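Clasbridge White Table Top, Five Months of Daily Use

By Iresha Ekanayake
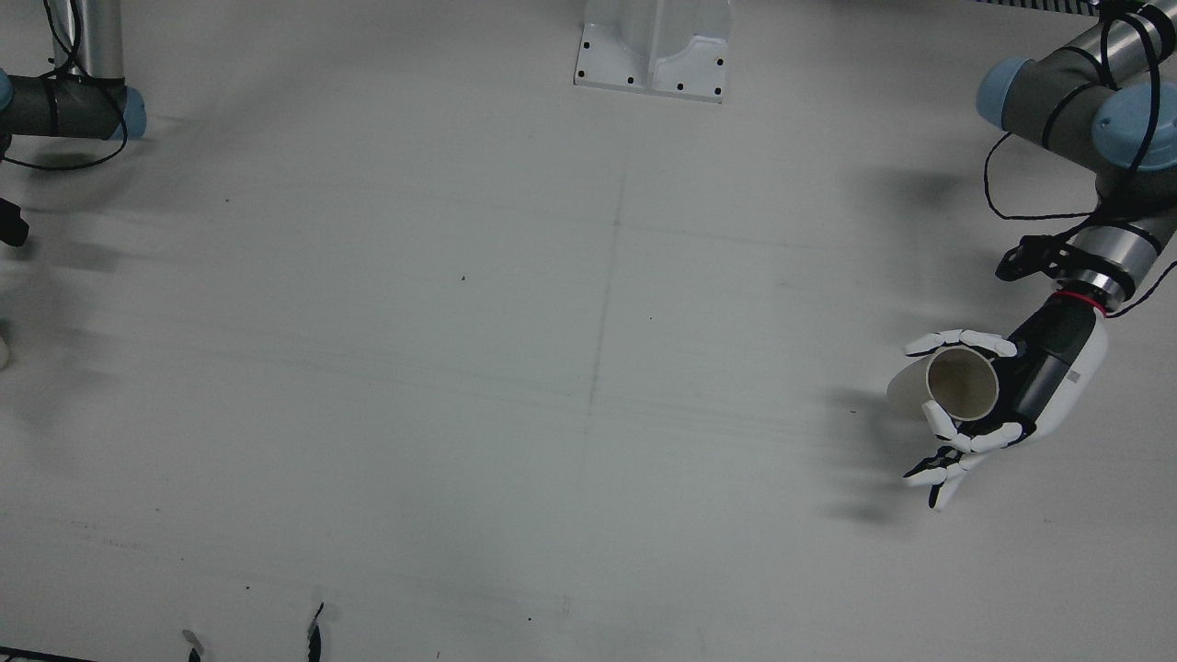 GUTOW, May 28, 2018

I bought the Clasbridge table top in December, when my old desk became too small for my sewing work. I make curtains and cushion covers at home for people in my neighborhood, and I need a flat place where I can lay out fabric and leave it there overnight. The shop sells the top alone, without legs. I put mine on the two cabinets I already had, so I can't say anything about the legs they offer.

The delivery was correct but slow. The top came in one carton with foam on the corners, and one corner of the carton was pressed in. The foam did its work and the table top had no damage. It is heavy. My brother helped me to carry it up the stairs, and I would not try this alone.

First the surface. White was not my first wish. I wanted the gray, but the gray was sold out and I did not want to wait. Now I am glad, because dark fabric is very easy to see on it and I find my pins quickly. The matte finish is also kind to the eyes in the evening under a strong lamp. My old desk was shiny and I had headaches from it.

The bad side is cleaning. A matte white top keeps every mark of the hand. If I wipe it with a wet cloth only, it dries with light streaks, and then I must wipe again with a dry one. Tailor's chalk goes away without trouble. Pencil is more difficult. I draw a line across the top when I cut many pieces of the same length, and some of these lines are still there after washing. They are weak now, but I see them. The leaflet in the carton says to use mild soap and no powder. I tried a little powder on the underside and it made a rough spot, so please believe the leaflet.

Heat I have tested only by accident. I left my iron standing on a folded towel for a good while, and the surface under it stayed the same. Without the towel I would be afraid.

The edge is the part I like least. It is quite sharp on the long side, and when I work for many hours I feel it in my arms. I wrote to Clasbridge about it and they answered me politely after five days. They suggested a soft edge strip from Purba, which they also sell. I bought the strip. It holds well on the straight parts, but at the corners it wants to come off, and I had to fix it with glue. For this price I think the edge should be round from the factory.

Before I decided, I also looked at a top from Endoteck. A customer of mine has it in her kitchen and she let me try it for an afternoon. It is lighter and the edge is much nicer, but it bends a little in the middle when I lean on it with my elbows. For a sewing machine this is not good, the machine starts to shake. The Clasbridge stays quiet even when I sew thick curtain fabric at full speed.

Small things: there are no holes for cables, so the cord of my lamp hangs over the back side. The underside is marked where the legs should go, and the marks are in the right place — I measured them. The color is the same on the edges as on the top. The smell from the carton was strong in the first week, and I kept the window open.

Would I buy it again? Yes, for sewing and for cutting. For a child's room or a kitchen I would take a different surface, one that is easier to wipe. If they make the same top with a round edge, I will pay up to 50 more for it and give the old one to my brother, who is already asking.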